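3.2 Where the biscuits were kept

I should say at the start that this part of the study grew out of a grumble. When we ran the Biso diaries in January, I'd asked people to write down every snack they had at home, and only that. Page after page came back with notes in the margins about where the food had been sitting. "Top shelf, couldn't be bothered." "It was out, so I had one." I had no column for any of this and was rather cross about it, and then I read the margins properly and decided they were the best thing in the diaries.

So for the second round, in Dranden, I gave the margins their own page. Each household kept the diary for 10 days and noted three things for each snack: what it was, which room they were in, and whether the food was already out or had to be fetched from a cupboard. We ended up with 2,000 entries I could use. Another 60 had to go, mostly for handwriting (mine is no better, so I'm not complaining).

Of those entries, 1,000 were for food that was already out. I had expected a good deal less than half. People told us in the opening interviews that they kept their worktops clear, and I think most of them believed it. What they seemed to mean was that the washing-up was done. A packet of crackers by the kettle didn't count as clutter, and neither did a bowl of nuts, or the cake somebody had brought round — that one came up a lot.

Trays deserve a word of their own. In the Furtună households, a tray was where food went when it was "for anyone", and a plate meant it was spoken for. Two families said this to me in nearly the same words. Dranden households made no such distinction as far as I could tell, though I never asked them outright and I wish I had. Figure 3 shows a tray of the plain sort on a kitchen worktop.
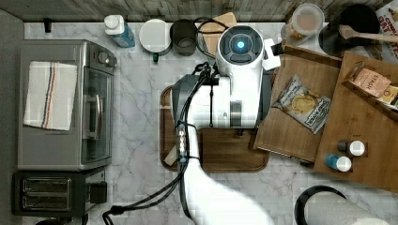
Figure 3. Brown wooden tray with rounded corners on a white-and-gray marble counter.

The Arkia scoring sheet treats trays and plates as the same thing, so the difference gets lost in Table 4. I've left the table alone so it can be set beside the older work, and put the tray entries in the appendix for anyone who wants them. The room-by-room results come next, and they're a good bit messier.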